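Wallpaper is back, they tell me

I have now read the phrase "wallpaper is having a moment" so many times that I've started to wonder when the moment is supposed to end. It was having one when we bought the house. It was having one when my sister did her hallway in herons, and again in September when a magazine at the dentist informed me that plain walls were "over." Mine didn't seem to know.

I should say where I'm coming from. I spent most of a winter getting other people's wallpaper off other people's plaster, and then my own off mine. The back bedroom had four layers. The bottom one was a brown trellis thing I rather liked, and it came off in pieces the size of a postage stamp. So when someone tells me a big floral will "make the room," I hear a steamer hissing.

Still, I've been asked to think about it for the dining room, so I have been thinking about it, with the usual bad grace.

What I object to first is the samples. You order a piece the size of a sheet of paper, you tape it up next to the light switch, and you're meant to decide from that. With a small print, fine. With a large flower you may get half a petal and some stem. I taped up a sample from Wiritz that was, as far as I could tell, a leaf. Seraina Camenzind came for supper and asked why I had a leaf on the wall.

And colors drift. The one I liked best looked cream on the screen, pale green in the morning, and by lamplight it was the color of old teeth. I moved it to every wall in the room, and it was a different paper on each one.

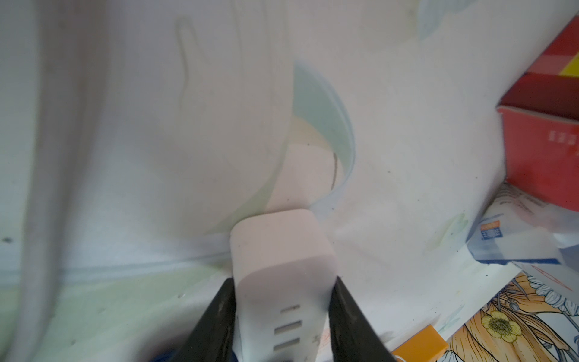

What it costs

Nobody selling wallpaper will give you the price of a wall. They give you the price of a roll. Then there's the pattern repeat, and a big repeat means you throw away a good piece of every length to get the flowers to meet up at the seam. The online calculator at Plesine asked me for the room's height and width and told me 2 rolls. I put the same numbers in again with the repeat filled in, and it wanted a good deal more than that. Why the repeat is an optional box, I couldn't say.

I got one quote for the dining room, paper and hanging and making good the plaster, and it came to $1,065. For that you can paint the room, hate it, paint it again, and have money left over for a decent rug. I know that's a dull way to look at it. I also know who pays for the rug.

The peel-and-stick people will tell you theirs is cheaper and you can do it yourself in an afternoon. I'd like to meet the afternoon. Beca Bowen put some up in her downstairs bathroom and I helped with the long wall. It stretches. You pull it straight at the top and by the baseboard it has wandered off, so you peel it back, and now there's a crease that wasn't there before and will be there forever. It looks all right from the door. She keeps the light low.

As for "removable," I'd want that in writing, with a year attached. Anything comes off a wall in the first week.

Does a busy pattern make a small room bigger?

Here is the claim I trust least. Every decorating column says some version of it: be brave, put the biggest flowers you can find in the smallest room, and the walls will fall away. I have stood in a lot of small rooms with big flowers. The walls stayed where they were.

What I will grant is that a small room with a loud paper gives you something to look at besides its smallness. That's worth something in a powder room, where you're there for a few minutes and leave. I'm less sure about a room where you eat every night across from the same peony. Do you stop seeing it? People say you do, and they say it as if it were a point in favor. If I'm going to stop seeing it, I'd like to stop seeing something that costs less.

There's also the question of how many walls. One papered wall, the old accent wall, has been declared dead by the same columns that invented it. Now you have to do them all, and the ceiling too if you have any nerve.
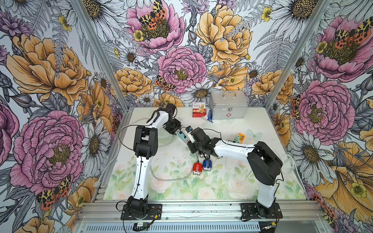
Idris Price thinks I have this backwards. He wrote to me after my last grumble that one wall is the timid choice and always reads as a sample you forgot to take down, and that a big pattern only settles when it has corners to go around. His own dining room has been papered on every side for 10 years and he says he would do it again tomorrow. The seams have held, apart from one behind the radiator.

All right. I take the point about corners, a bit. A flower that stops dead at the edge of a wall does look like someone ran out of money. But Idris also likes patterned carpet, and I have to weigh the evidence as I find it.

Where I've gotten to is this. I've ordered one full roll of a floral from Benavides – a full roll, no more leaves – and I'm going to pin up two lengths of it side by side and leave them there for 30 days. If I still like it after a month of suppers, I'll get a second quote. If I don't, I'll line drawers with it.
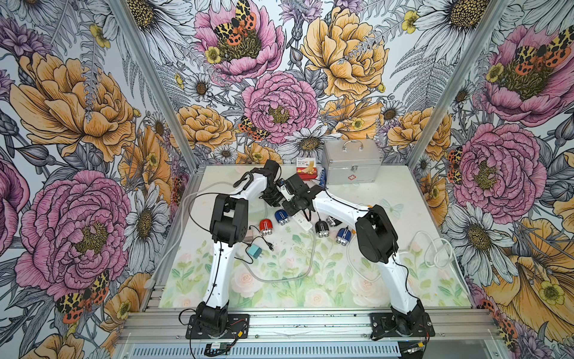
Flowers on three walls, roses on the tabletop.

The paint chart is still on the sideboard, open to the off-whites.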